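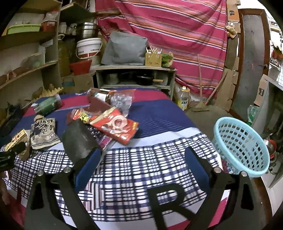 FOR IMMEDIATE RELEASE

Plarkgate ships Fundik 11, grasp planning for people whose tables are never clear

Oct 22, 2026 -- Plarkgate today released Fundik 11, the latest version of its grasp planning software for two-finger grippers. The headline feature is a clutter planner that no longer assumes every object has been placed politely on a gray mat with plenty of elbow room.

Earlier versions did very well with boxes. They did less well with snack bags, pouches and anything else that changes shape when touched, and customers were kind enough to write in and say so, 977 times.

"Our old planner would look at a crumpled stocking and return a confident answer for a brick," said Demetrius Ridgeway, head of planning at Plarkgate. "The new one asks for a second view first. It's slower by 28 milliseconds and I can live with that."

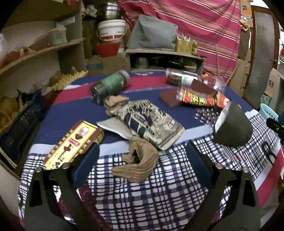 Fundik 11 scores soft and rigid items separately, then works out which one to lift first when they overlap. Bottles and jars lying on their sides get their own approach angles, and clear plastic is handled by a new depth repair step, on by default. Patterned cloth, long the planner's favorite thing to mistake for an object, now has a filter of its own.

The release also adds a replay viewer, built with Kuusisto, that shows why a grasp was rejected. "Before this you got an error code and your imagination," said Gøran Isaksson, who leads tooling at Kuusisto.

Fundik 11 is a free update for current license holders. New seats are $350 a year. Support for the Kilivgate controller follows in February -- the same month we promised last time, though a different year.

Press contact: Plarkgate press desk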